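Suchbegriff eingeben … Suchen

Raum 2, Möblierung und Kleinteile, Stand Februar 2022

Die Galerie dokumentiert die Einrichtung des kleineren Arbeitsraums nach dem Umbau. Planung: Parvathi Naidu. Ausführung der Wandmontage: Wim Van Damme. Die Wände wurden weiß gestrichen, die Betondecke blieb unverkleidet. Fugen und Flecken der Schalung sind nicht überarbeitet worden. Eine abgehängte Decke war im ersten Entwurf enthalten und wurde im August gestrichen. 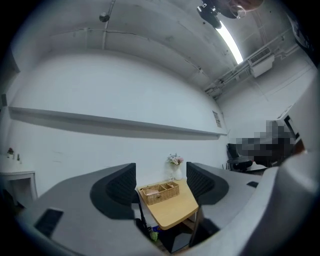 Lesezeit: 2 Minuten

Kleiner Tisch mit heller Platte und dunklen Beinen, darauf Flechtkorb mit Fächern und Glasvase mit rosa und weißen Blüten. Dahinter weiße Wände, links das lange Wandbord.

Tisch. Helles Holz, Platte blassbeige. Er dient als Ablage und wird bei Bedarf versetzt. Zulässige Belastung laut Aufbauanleitung 27 kg, gleichmäßig verteilt.

Korb. Die Unterteilung trennt Kleinteile, die sonst in Schubladen liegen würden. Ein Fach ist mit einem blassrosa Teil belegt. Die Einteilung der übrigen Fächer legt Willy Vermeulen fest. Beschriftung ist nicht vorgesehen.

Wandbord. Weiß, an der linken Wand fast bis zur hinteren Ecke geführt. Befestigung verdeckt, Bohrabstand 800 mm. Tobias Greenberg hat die Dübel vor der Montage an einem Probestück geprüft. Reinigung nur mit feuchtem Tuch, keine Scheuermittel.

Beistelltisch. Weiß, an der Wand stehend. Eine kleine Vase mit roten Blumen und ein weißes Fläschchen stehen darauf.

Arbeitsplatz. Weißer Schreibtisch in der hinteren rechten Ecke, dazu ein schwarzer Bürostuhl mit hoher Netzrückenlehne. Die Lehne ist vor der ersten Nutzung auf die Körpergröße einzustellen.

Boden unter dem Tisch. Dort steht eine dunkle Tasche. Für Taschen sind in der nächsten Ausbaustufe Wandhaken vorgesehen, Montagehöhe noch offen.

Maße und Stückliste auf Anfrage bei Gijs Mulder.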